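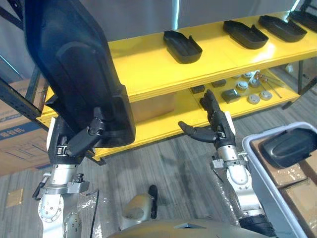
糠床を引き継ぐということ

久保ミツコさんの台所に通うようになって、もう何年になるでしょうか。最初はきゅうりの漬け方をひとつ聞くだけのつもりだったのに、お茶をいただき、帰りに茄子を持たされ、気がつけば夕方、ということを繰り返してきました。ミツコさんの糠床はお姑さんから譲られたもので、そのお姑さんも実家から分けてもらったそうですから、どこまで遡れるのか、ご本人にもよくわからないのだそうです。

「古いから偉いわけじゃないのよ。うちの味になってるだけ」と、ミツコさんは言います。それでも蓋を取ったときの、あの少し酸っぱくて甘い、麦わら帽子の内側みたいな(失礼な喩えですみません)匂いを嗅ぐと、やはり背筋が伸びるような気がするのです。

糠床を分けてもらう人は、近ごろ海外出身の方にも増えました。イザティ・オスマンさんもそのひとりで、青いマンゴーを漬けてみたら、ご家族が三日と待てずに食べてしまったとか。故郷の味に似ているのに、どこか違う。その違うところがいいんです、と楽しそうに話してくれました。私も真似をして、マンゴーが見つからなかったのでまだ固い桃で試しましたが、これはまあ、好き好きでしょうね。 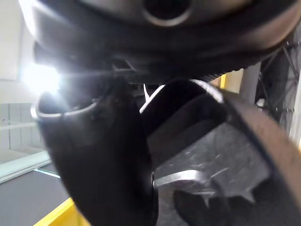 さて、五月の終わりというのは糠床にとって難しい時期です。朝晩はまだ涼しいのに昼は汗ばむほどで、人間のほうも衣替えに迷うくらいですから、菌だって落ち着きません。私の手帳には5月31日のところに「今日から朝夕二回」と書いてあります。ミツコさんの家では毎年この日からかき混ぜる回数を増やすのだと聞いて、そっくりいただいた習慣です。

混ぜるといっても、力まかせにこねるのとは違って、底のほうをそっと上へ持ってきて、上にあったものを底へ沈めてやる。最後に表面を平らに押さえ、縁についた糠をきれいに拭いておく。私はこの縁を拭くのがどうにも面倒で、何度か怠けては白い膜を張らせました。慌てて電話をすると、ミツコさんは笑って「薄いうちなら混ぜちゃいなさい、塩をひとつまみ足してね」。あのときほど肩の力が抜けたことはありません。

水っぽくなったときは、足し糠をします。煎った糠でも生糠でもかまわないそうですが、私は煎ったほうの香ばしさが好きで、休みの日に鍋でゆっくり煎ります。昆布の切れ端や干した椎茸を一緒に入れておくと、余分な水を吸ってくれるうえに、あとで刻んでご飯にのせるとこれがまた、おいしいんですよ!

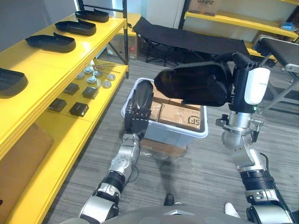
留守にするとき

旅行の相談もよく受けます。八日くらい家を空けるのなら、野菜をすべて取り出し、塩を少し多めにして冷蔵庫へ。ファティマ・オグンディペさんは里帰りのあいだ、小分けにして冷凍していたそうです。戻ってから数日は捨て漬けのキャベツで様子を見て、四日目の朝にようやくいつもの匂いになった、と短い手紙をくださいました。

私はといえば、出かける前にミツコさんに預けてしまいます。返ってくるといつも少しだけ味が良くなっていて、悔しいので理由は聞いていません。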